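Chapter 6

Speech, Employment, and the Private Employer
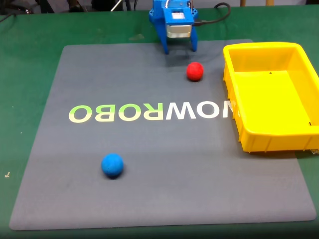 6.1 The scope of the problem

Most disputes over speech in the United States are argued in the vocabulary of the First Amendment, and most of them fall outside it. The amendment restrains government. A person dismissed by a private firm for a remark made at a town meeting, on a bumper sticker, or in a letter to a newspaper has, in the ordinary case, no constitutional claim against that firm. Whatever protection exists must come from a statute, a contract, or the custom of the workplace.

This chapter examines those three sources. Chapter 5 treated the public employee, whose employer is the government and who may therefore raise a constitutional objection to discipline, subject to the balancing tests described there. The private employee begins from a different position. The default rule in nearly every state is employment at will: either party may end the relationship at any time, for any reason the law does not prohibit. The political opinion of the worker is, under the default rule, a permitted reason.

Three questions organize the material. First, which reasons for dismissal have legislatures chosen to prohibit, and do those prohibitions reach political expression? Second, when an employer adopts a written policy on employee speech, does the policy bind the employer as well as the employee? Third, what interests are served or harmed when the law declines to intervene?

6.2 Terms used in this chapter

The literature uses several overlapping terms loosely. The following meanings apply here and in Chapter 7.

Political expression. Speech or conduct intended to state a view on a candidate, a party, a ballot measure, or a question of public policy. The term includes donations and the display of signs.

Off-duty conduct. Any activity outside working hours and away from the premises of the employer, performed without the employer's equipment.

Viewpoint rule. A rule that treats expression differently according to the position expressed. A ban on all campaign buttons isn't a viewpoint rule. A ban on the buttons of one party is.

Adverse action. Dismissal, demotion, reduction in pay or hours, or a transfer that a reasonable employee would regard as a penalty.

Social sanction. A cost imposed on a speaker by private persons acting outside any employment relationship, such as a boycott, a withdrawn invitation, or public criticism. Social sanction is often itself a form of protected speech. The student should keep it separate from adverse action, even where one leads to the other.

6.3 A working case: Curnico

The case below is used throughout the chapter. Its facts are kept simple so that one element at a time can be changed.

Curnico is a privately held supplier of plumbing parts with 300 employees, all of them at a single site in Kelville. The firm has no union. Its handbook runs to several dozen pages and includes, in Section 4, the following sentence: "The company respects the right of every employee to hold and express personal opinions on personal time." Section 6 states that employees "must avoid conduct, on or off duty, that harms the reputation of the company." The handbook closes with a notice that it doesn't create a contract.

A warehouse supervisor at Curnico speaks at a public hearing on a proposed zoning change. The supervisor opposes the change in strong terms, gives no employer, and wears no company clothing. A recording is posted online. Within a week a customer, Lemma, writes to Curnico to say that it will place no further orders while the supervisor remains employed there. Curnico dismisses the supervisor and cites Section 6.

Several features of the case deserve attention. The speech was made at a government proceeding, yet the government took no action against the speaker. The pressure came from a customer exercising its own freedom to buy elsewhere. The employer may have had no objection to the opinion and may have acted only to keep an account. The two sections of the handbook point in different directions, and the handbook doesn't state which of them controls.

6.4 The at-will rule applied

Under the default rule alone, the analysis is short. The supervisor had no contract for a fixed term. The disclaimer at the end of the handbook weakens any argument that Section 4 was a promise. Unless a statute applies, the dismissal is lawful, and the motive of Curnico doesn't matter.

The result changes with the state. Some states protect political activity by private employees in broad terms. Others protect only voting, party membership, or the signing of petitions. A further group protects lawful off-duty conduct in general, with exceptions for conflicts of interest. Many have no statute on point. The same speech by the same supervisor may therefore be protected on one side of a state line and unprotected on the other.

Where a statute does apply, litigation tends to turn on 2 issues: whether the expression falls within the statutory definition, and whether it was the cause of the adverse action. Causation is the harder of the two. An employer in the position of Curnico will argue that it acted on the lost account and would have dismissed any employee whose conduct produced the same loss. Whether this argument should succeed is taken up in Section 6.7.

6.5 The competing interests

Arguments for intervention rest mainly on dependence. An employee who may lose wages and health coverage over an opinion has a strong reason to remain silent, and silence on a large enough scale reduces the range of views that reach a public hearing. On this account a private employer can restrict debate as effectively as a public one.

Arguments against intervention rest on association and property. An employer is also a speaker, and may not wish to pay or be identified with a person whose views it rejects. The objection is strongest for small firms and advocacy groups. The Groltitden problem, discussed in Section 6.8, concerns an organization founded to promote a cause whose spokesperson comes to oppose it. Few writers on either side would require the organization to keep the spokesperson in that post.

Review before continuing

1. Restate the Curnico facts so that the employer is the city of Kelville. Which parts of the analysis in Chapter 5 now apply?

2. Assume that the handbook contains Section 4 but neither Section 6 nor the closing notice. Set out the contract argument available to the supervisor.

3. Assume that Lemma made no threat and that Curnico acted only on its own disagreement with the speech. Under which kinds of statute does the outcome change?

4. Draft a handbook provision on off-duty expression that is not a viewpoint rule. Identify one case in which applying it would still produce unequal results.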